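Search the magazine
Search

The Early Access Shelf Is Full

Skovura went up for sale in a half-built state with a map, a jobs board and a promise. The promise was twelve towns by the end of the road. I have played 61 hours of it, and I can report two towns, one of which has no doors.

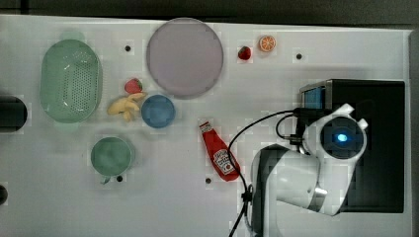
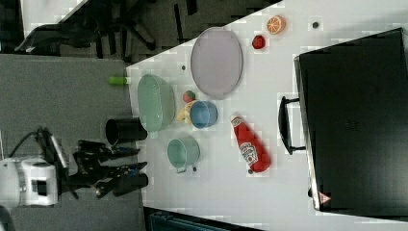
Toy fruit and dishes on a white tabletop.

The game is a small-town management sim from a studio called Boveck, and it isn't bad. The fishing works. The weather is lovely. What bothers me is the roadmap, a cheerful graphic that has been redrawn 7 times while the game beneath it has barely moved. Each new version arrives with a blog post thanking players for their patience. I don't remember being asked for mine.

Boveck says the delays come from listening. There is a feedback board, and the most popular request on it, a working save slot for co-op, had 300 votes when I last looked. It was marked "under review" in July. Since then the studio has added hats.

Defenders of this model will tell you that players know what they're buying. The store page does carry a warning, and I read it. It said the game would change. I took that to mean it would change into the one in the trailer.

Then there is Resport, which is held up as the success story whenever anyone complains. It left early access after 12 updates, sold well and got good reviews. Fine. But ask people who bought it in the first month and you hear a different account: wiped saves, a combat system thrown out and replaced, a price that went down for newcomers. They paid extra to test it. Some of them would do it again, and I can't argue with how they spend their money.

Yusof, a puzzle game with a tiny following, took the dull route. It had a free demo and a long silence, and then it came out. It has bugs. It also has an ending.

I asked Boveck when Skovura might get one. The reply thanked me for my interest and pointed me to the roadmap, which had a new color scheme. The towns were still on it, in a column headed "Later." The doors weren't listed.

Related
Who Reads Patch Notes?
Resport, One Year On
The Trouble With Founder Packs
Demos Are Back, Sort Of

Last updated Sunday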